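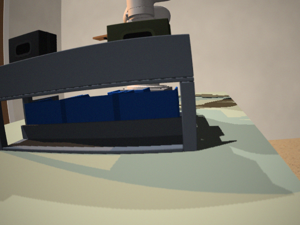

Simulated bin-picking cell: arm, rack frame and a row of blue bins.

Thread on the rules we use at Tirkine for testing pick programs in simulation before they go near hardware. Written up in December, revised March 2018 after comments from Adjei.

1/ Freeze the layout first. Frame, bins, tray and arm base get a version number. If a bin moves, the version moves, and old results don't carry over.

2/ Minimum batch is 500 runs per layout. We used to accept 200. Too many rare contacts with the rack got through.

3/ Log every contact, including the harmless ones. Finger on bin rim, wrist on top bar, part on part. Filter later, never at the source. 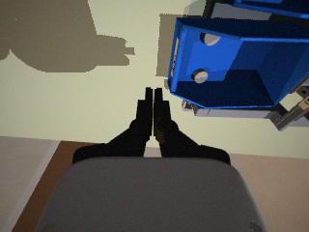
4/ Fingers stay at pre-grasp width until the approach point is confirmed. Opening them inside a bin is a fault even if the pick succeeds.

5/ Clearance to any fixed member is 20 mm on approach and 13 mm at the grasp. Measure from the gripper housing as well as the fingertips. The housing is wider and it is what hits the frame.

6/ Anything bolted to the wrist goes into the collision model. Brackets, rods, sensor blocks, cables if you can manage it. Plideslow imports these as visual-only by default – check the flag by hand. 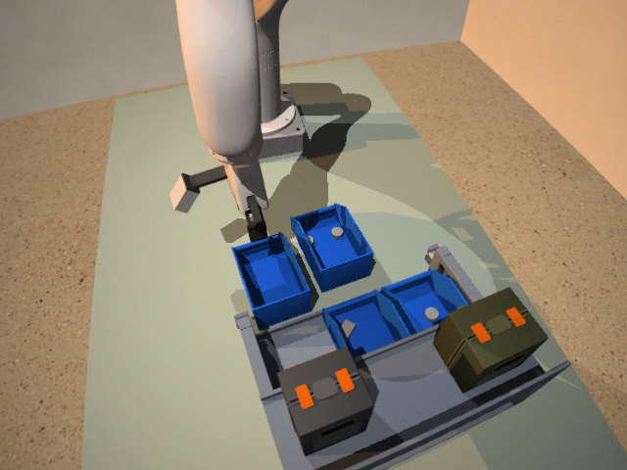

7/ Randomize part pose in each bin, including tipped against a wall. Upright parts in the middle of a bin tell you very little.

8/ Empty bins stay in the test set. The program has to report "no part" and move on without a descent.

9/ A failed run keeps its seed. No seed, no bug report. Kedar rejects tickets without one and we now do the same.

10/ Passing in simulation gets you a reduced-speed trial on the real cell. It does not replace the risk assessment, and the sign-off sheets are separate.

Open item: friction values for the bin walls. Ours are guesses – would like to compare if you have measured any.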